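Sorting room at Merkby hall opens its doors in August

The textile sorting room at the back of Merkby hall will open to the public in August, after a winter in which the donated cloth has filled almost every shelf. Anyone who wants to learn how fabric and soft household things are sorted, folded and packed can come for a morning session. There is no charge, and it is not necessary to bring anything.

The room is run by Grutedano, a small neighbourhood group which collects used cloth, children's bedding, curtains and offcuts from people's homes. Last year it received 2,795 kilograms. This year the group hopes to reach 3,000, and the coordinator, Rosalie Ammann, thinks this is possible if the second collection point at the Orlandini bakery stays open until spring.

"People imagine that the difficult part is to get donations," said Ms Ammann. "For us the difficult part is the folding. A cloth that is put badly in its box takes the place of two, and then somebody must take everything out again."

The work goes by colour first and by size second. Light colours are kept apart from the dark ones, and printed fabrics have their own shelf near the window, where it is easier to find marks and small holes. Pieces that are too worn for giving away are cut for cleaning rags or sent to Sindinska, a workshop that makes filling for cushions and pet beds.

Spotted and striped prints are the favourites among families with small children, and they leave the shelf quickly. Plain grey and brown pieces stay the longest. Daniyal Abbasi, who has organized the print shelf for two years, said that pink is always asked for and that he could give away double the quantity. 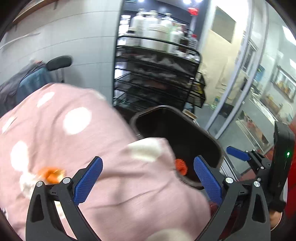 Pale pink fabric with white spots, with a flap hanging over the container.

At the August sessions, visitors will learn the group's way of folding large and soft pieces. The cloth is laid flat on the table, the long edges are brought together, and the air is pressed out with the forearm before the last fold. Fleece and other thick materials are rolled. Mr Abbasi asks that people do not push the cloth down by force, as the creases become hard to remove after some weeks in storage.

Each container gets a paper label with the colour, the size and the month of packing. The group has 115 containers in use at the moment, and most of them were given by a garden centre that closed. A few have lost their lids and are used only for the table work.

The sessions begin at 9:30 in the morning and finish before lunch. Places are limited to the number of chairs at the long table, so it is better to write your name on the list beside the hall entrance. Children are welcome with an adult — there will be a box of offcuts for them to sort by colour, and they may take home a piece they like.

Mulugeta Birhane, who looks after the hall bookings, said the side entrance will be used while the front steps are being repaired. The ramp is open as usual. Parking behind the hall is possible until noon, but the space near the blue gate must stay free for deliveries.

Donations are still accepted during the sessions. The group asks that everything be washed and dry, and that buttons and loose pins be removed. It cannot take pillows, mattresses or carpets. Small bags may be left at the Orlandini bakery during its opening hours, and larger loads should be brought directly to the sorting room.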